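Ticket 776: Right gripper lets go of towel corner during fold
Project: Towel folding, two-arm bench, Brestemdale robotics class
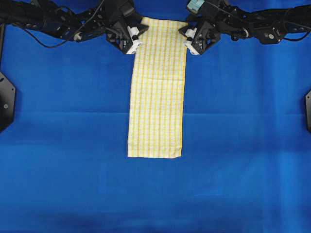

Towel held at both upper corners, start position.

Status: Closed
Priority: Normal
Opened by: Dardo Acuña
Assigned to: Bench group, Monday section
Software: Zumia control panel, class build

Problem

The fold routine starts normally. Both arms go to the far end of the towel, the grippers close on the corners, and the arms lift. Partway through the lift the right corner drops out. The left arm keeps its corner and finishes the move, so the towel ends up twisted across the cloth. The program does not stop or give an error. It reports the fold as complete.

This happened in 4 runs in a row before I opened the ticket. It did not happen last week with the plain towel.

What it should do

Hold both corners through the lift, bring the top edge down toward the bottom edge, release, and go back to home.

Setup

Blue cloth over the whole table. One yellow-and-white checkered towel, laid lengthwise with the short end at the arms. White finger pads on both grippers. Routine is fold_half, speed setting 60, grip setting the same on both sides. Nothing else on the cloth.

Log

Entry 1 (Dardo)
Restarted the panel and both arms. Homed both. Ran fold_half again with no changes. Same result, right corner dropped at the same point in the lift.

Entry 2 (Dardo)
Checked that the towel was straight. If it is rotated even a little, one gripper gets less fabric than the other. Lined it up again by eye with both arms closed on the corners and the rest of the towel flat. Ran it. Right corner dropped again, maybe slightly later.

Entry 3 (Dardo)
Swapped the towel end for end in case one corner was thicker or had a bad hem. No change. The problem stays on the right side, so I don't think it is the towel.

Entry 4 (Ho)
Please run the close test on each gripper with nothing between the pads and write down the reported position. Do it twice per side. Also look at the cable on the right arm while it lifts. We had a bench last term where the cable went tight at the top of the move and pulled the wrist.

Entry 5 (Dardo)
Watched the right cable through the full lift with no towel. It has slack the whole way. Left cable also has slack. I don't think it is the cable.

Close test:
Left, first try: 100 percent closed
Left, second try: 100 percent closed
Right, first try: 91 percent closed
Right, second try: 91 percent closed

The right gripper looks closed from where I stand but I can slide a sheet of paper between the pads. I can't do that on the left.

Entry 6 (Ho)
That is the fault. The right gripper stops short, so it is only holding the towel lightly. A plain towel with a thick hem would still be caught. Before you change the grip setting, check that the pad is seated. If the pad is sitting proud on one side, it will hit the other finger early and the servo will report what you are seeing. Raising the grip setting would only make the servo run hot.

Entry 7 (Dardo)
Took the right pad off. There was a bit of old double-sided tape folded over behind it, near the top screw. Scraped it off, cleaned the back of the pad, put it back on, tightened both screws. Close test on the right now gives 100 percent, both tries. Paper does not slide through.

Ran fold_half. Both corners held through the lift. The fold came out crooked at the near end — the right layer was past the left one by a finger width.

Entry 8 (Ho)
Crooked is a different problem. The saved grasp point for the right arm was probably moved to make up for the loose pad. Check the change notes for the routine.

Entry 9 (Dardo)
Yes. The note says the right grasp point was shifted inward by the Taltdale group when they shared the bench. Put it back to the value in the original file and saved it as a new version so they still have theirs. Homed both arms and laid the towel out again.

Ran it six times at speed 60. Corners held every time. The fold was straight on five. On the other one I had placed the towel too far left, and the fold followed it.

Entry 10 (Ho)
Good. Two things before this is closed. Put a strip of tape on the cloth, off to the side, to show where the bottom edge of the towel should go, so placement does not depend on who is running it. And add the close test to the start checklist for all groups.

Entry 11 (Dardo)
Tape strip is on. It does peel up if you smooth the cloth by hand, so smooth the cloth first and then press the tape down. The close test is on the checklist after homing. Anything under 100 percent on either side means stop and check the pads.

Cause

Leftover tape behind the right finger pad kept the gripper from closing all the way. The shifted grasp point on the right side was a separate issue and only showed once the grip was fixed.

Still open

The routine says the fold is complete even when a corner has been dropped. We would like it to read the gripper position after the lift and stop if the fingers have closed further than they did on the fabric. Moved to its own ticket. Until then, someone has to watch the lift and hit stop if a corner goes.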